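What I Brought Home From the Open Day at Drikstead

I have put off writing this column for two weeks, mostly because every time I sat down to it I found I had changed my mind a little, and I wanted to wait until my mind would hold still. It hasn't, quite, but the deadline has, so off we go.

My neighbor Adanech Tufa talked me into the open day. She had a spare ticket and a long drive ahead of her, and I suspect she wanted company more than she wanted my opinions about automation (she got both, poor woman, for 116 miles). Drikstead is a plain building behind a tile warehouse, and there were more cars outside than I'd have guessed for a Tuesday.

I had expected a show. You know the kind, with the music and the colored lights and a robot that waves at the children. What we got was Reijo Niskanen in a cardigan, talking softly about hoses. He spent a good 17 minutes on where a hose ought to go when an arm bends, and how far it may rub against its neighbor before somebody has to do something about it. I looked over at Adanech, expecting her to be checking her phone, and she was leaning forward with her mouth a little open. So was I, I'm afraid!

My argument, such as it is, is that we ought to have more days like that one. Most of us meet robots through the news, where they are either about to take every job in the county or about to fold our shirts, and it's awfully hard to think straight about a thing you've only met that way. Standing close to one, you notice how much of it is fittings and clips and rubber, the same sort of stuff my father kept in coffee cans over his workbench. It made me less afraid and also less dazzled, and I believe both of those did me good. 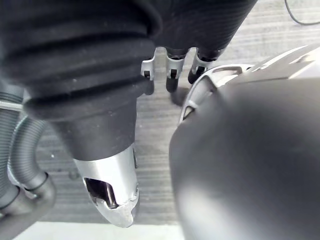
The view from down at the wrist, with the black bellows and the metal fingertip. Drikstead open day, 4 February 2020.

Zeeshan Dogar, who ran the question table, was patient with me when I asked whether his work would put people like my nephew out of a job. He said he didn't know, and that he worried about it too. I'd have liked a better answer, but I have had plenty of worse ones from people in nicer suits.

They are planning another open day in July, and I hope they keep the cardigan and the talk about hoses. Adanech has already said she'll drive.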